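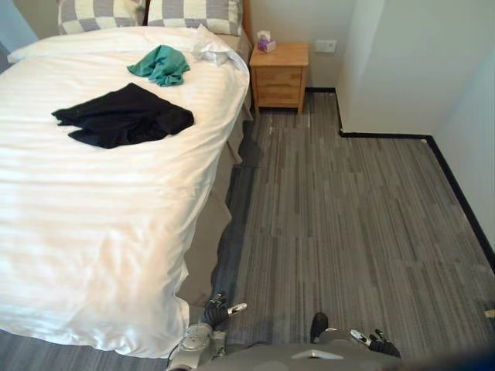

October, evening

I write this while I still have the order of things in my head, because tomorrow I must put it in the fault report and I always forget the middle part.

The morning was good. We did the clothes task in the bedroom, the same as last week: pick up one garment from the bed, fold it, leave it on the duvet, then go to the next one. The first nine runs went without any stop. I was even a little bored, and I answered two mails with one eye on the log window. I should not do that and I will not do it again.

On run 12 the left hand did not open. The arm had come down to the duvet and closed, and it had the shirt but also a good piece of the duvet under it. The program decided that the grasp was fine, as the fingers reported contact and the force was in the normal range. Then the arm lifted. The duvet came up with it, and the pillow on that side started to travel. I sent the release command from the keyboard and nothing happened. I sent it again. The arm continued up, not fast, but it did not stop, and I could hear the shoulder motor change its tone.

Sanne was closer to the stop button than I was. She pressed it before I had even stood up. The arm froze with the cloth hanging from it, and we both stood there for a moment and said nothing.

What I did not like is that the hand stays closed when the power goes away. I knew this from the manual, but to know it and to see it are different things. We had to open the fingers by hand, one after the other, with the small tool from the drawer. It took much longer than the manual promises. If this had been a sleeve with a person in it, I do not want to think further.

After lunch we read the log together. The release command was sent, and it arrived, and then it was put in a queue behind 397 status messages from the hand. So the hand was talking so much that it could not listen. Sanne Van Rooij laughed and said she has an uncle like this. I laughed also, but I was still a bit shaky.

We found that the update from Zosico changed how often the hand sends its status. I installed this update myself yesterday before I went home, and I only tested it with the arm standing still. There is a line about it in the release notes, near the end. I read the notes too quickly.

For now we went back to the old version and put a lower limit on the lifting force. I also asked that no one works inside reach of the arms until the release command has its own channel. Sanne agrees. The people at Doremton want to see us continue tomorrow, and I wrote to them that we will not - I was polite, but I did not write "maybe".

I have a blue mark on my thumb from the small tool. Must buy bread, and call Mother before nine.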